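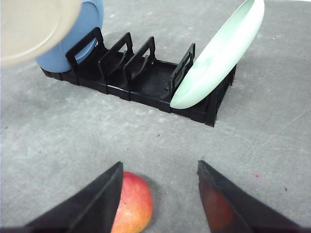

20 Jun 2022

Long one today, sorry hand. I've got the Grerton kit until October on the review loan and I finally feel like I know it well enough to have opinions, so I'm getting them down before I go back to being polite about it in the write-up.

Dishes again! I've been on plates for what feels like my whole life. Black rack on the floor, the dividers in their row, a blue plate in the slot at one end and the mint-green one leaning at the other, and I threw an apple in as well, down by the gripper, to see whether the software would get confused about what counts as a dish. I love that green plate, by the way. It's a terrible test plate (it's glossy, and it leans at such a steep angle that I keep wanting to straighten it), but it's the prettiest thing in this place and it stays.

So, the kit. Setup took me most of an afternoon, and the printed guide is 33 pages, of which I'd say the middle bit is useful and the rest is warnings about fingers. Mine, I mean, not the robot's. The arm itself went together fine. The calibration made me want to lie down. You have to walk it through a series of poses and if you breathe on the base it wants to start over, and the progress bar gives you no idea which pose it didn't like. I did it 3 times. The third time I left the room and made toast, and it went through without a complaint, so make of that what you will.

What I do like, a lot, is the wrist camera. I was ready to be snooty about it. But being able to look straight down past the two fingers at whatever they're about to close on has changed how I work with the thing, and when a grab goes wrong I can scroll back and see where the tips were pointing. With the old Solix arm I was always squatting next to the table with my cheek on the surface like somebody playing pool. My knees are very much in favor of Grerton.

The fingers are plain matte black, pointy at the ends, and they're good with thin things. Plate rims, envelopes, a ruler. I'm less sure about round stuff. Apples and lemons need to be approached just so, and the default grip setting is too timid for fruit and too bossy for crackers (rest in peace, crackers). There's a slider for it, buried two menus down under a heading I would never have guessed. Why is it under "Comfort"? Whose comfort?

Svitlana Zinchenko called after lunch to see how I was getting on, and we ended up talking for ages about whether ordinary people would pay for this. She thinks yes, if the subscription goes away. I think maybe, if somebody fixes the calibration. The starter plan gives you 5 saved routines, and I used those up before I'd even gotten to cups. After that it's $311 a year for the bigger plan, and I had to put my coffee down when I saw it. I told her I could buy a lot of plates for that. She said I already have a lot of plates. Fair.

She also wants me to put it up against the Suma, and I suppose I should, but I'm dragging my feet — the Suma people want it mailed back in the original foam and I know I'll lose a piece of the foam. I always do. Nambiar are supposed to be sending something too, some kind of gripper add-on, no word on a date. I'll believe it when there's a box at the door.

Things to remember for the write-up: the cable is too short. The base is nice and heavy. The app needs a bigger stop button, please, for those of us with glasses. The sound it makes when it wakes up is kind of sweet, a little two-note hum, and I've caught myself humming it back in the kitchen. And put in something about the floor! The guide shows everything on a bright white table, and I've been working on scuffed gray with specks and scratches all over it, and I want readers to know what sort of surface I was using before they go comparing my results with the ones in the brochure.

I was going to wash the real dishes tonight, the ones in the sink, but I've looked at racks enough for one day. Leftover soup straight out of the pot, then bed. Tomorrow bowls, and email support about the menu thing, and find the beige plate's twin if it isn't broken.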